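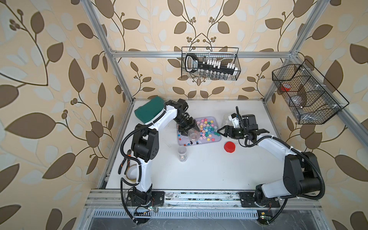
Prekinmont Mandolins launches the Wustness, a short-scale octave mandolin for small hands and long sessions

I've been promising this one to people at festivals for so long that a few of you have stopped asking, so I'm very happy to say it: the Wustness is finished, it's in the catalogue, and orders open on Thursday at 9 am!

If you've ever played an octave mandolin you'll know the trouble. Gorgeous low growl, lovely for backing a singer, and then you try a fiddle tune on it and your little finger gives up halfway through the B part. Mine certainly does (I've got my nan's hands, and she took a child's size in gloves). Most of the ones I've owned had a scale that suited somebody a good deal taller than me. I wanted the growl without the stretch, so we drew up a body with a deeper rim and a slightly wider waist, and brought the neck in until I could play all my old reels without wincing.

The top is spruce, the back and sides are blackwood, and the neck is maple with a bit more shoulder to it than our regular mandolins. We went through 17 bracing patterns before we had one that kept the bottom course from going flubby. Number 16 was very pretty and sounded like a biscuit tin.
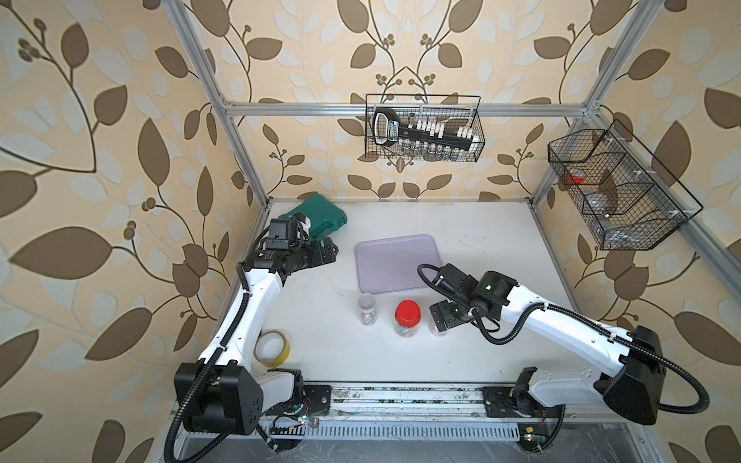
Tuning is GDAE, an octave below the mandolin, and it ships with a set of strings wound for us by Biltberg to suit the shorter length. Please don't put ordinary octave strings on it straight away. Try ours for a month first and then fiddle about all you like. Spare sets will be on the website in the same colour packet as the mandolin ones, so do check the label.

There are two finishes, a plain honey satin and a darker brown burst we're calling Orakzai. The burst takes longer to do and I'm only one pair of hands on the spray gun, so the first batch is 40 instruments, mostly satin. Once those are spoken for, the wait could be up to 67 days. Left-handed versions are the same price and always will be while I'm running the place.

Every Wustness comes in a fitted hard case with a strap button already installed at the heel. A pickup can be added when you order, and we can fit one later if you'd sooner hear it acoustic first.

Shops wanting a demo model for August should get in touch early. I'll happily talk string gauges with anyone who rings, though mornings are best, before the sanding starts.

Media and trade enquiries: Efa Gough, owner and builder, Prekinmont Mandolins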